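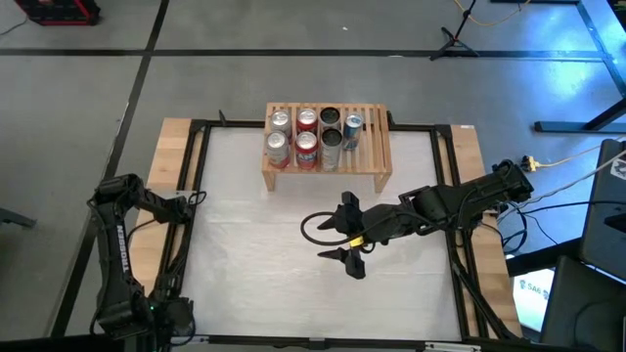

December 2018, Friday. Remelt trials, drinks can scrap, batch for the Clelcombe castings.

Carried on from the June notes. Same crucible, same burner, new lid. Scrap was shredded by hand, no washing. Dried in the small oven at 200 C for 30 minutes before charging. Left the lacquer on for the first melt and burned it off for the second, to see how much of the dross comes from the coating and how much from the thin section oxidising.

Heel of clean offcut went in first, then the shred pushed under with the plunger. Shred dropped on top just sits there and burns. Đạt wants a baler for this and I agree, but the Sollitz quote is still with Vaida.

First melt, lacquer on: heavy smoke for the first few charges, extraction coped. Skimmed 134 g of dross, dark and stringy. Metal under it was sluggish. Second melt, lacquer burned off: 41 g less dross from the same charge weight, paler, came away from the wall more easily. Pressed both lots while hot. Recovery from pressing not weighed yet.

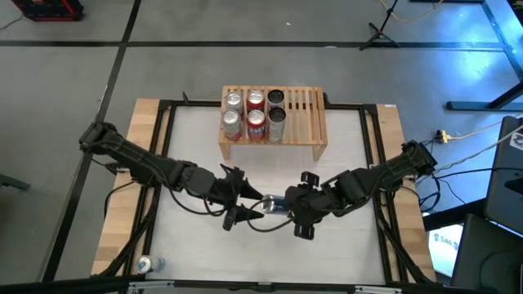 Can on its side, silver and dark blue.

Composition is the usual nuisance. Body stock has manganese in it and the end stock is higher in magnesium, so anything made from whole cans lands in between and the magnesium burns down with every remelt. Hòa's view is that we should cut the ends off and keep them apart. Ewurabena thinks the labour kills it. I would like one analysed sample of each before arguing further. Coupons are bagged and marked A and B, second drawer, Grundden cabinet.
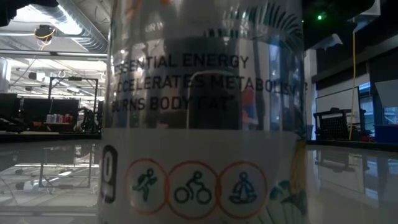 Magnesium loss also muddles the dross figures, as some of the weight is oxygen picked up. Nga suggested a flux cover on the next run. Have the Abernathy salt mix in stock but the tub has been open and will need drying. Preheat the skimmer as well; it was damp on the rack this morning and I sent it back to the oven.

To do: weigh pressed metal, send A and B, repeat second melt with flux, chase Vaida about the baler. Thermocouple sheath is thinning near the tip, replace before the next melt.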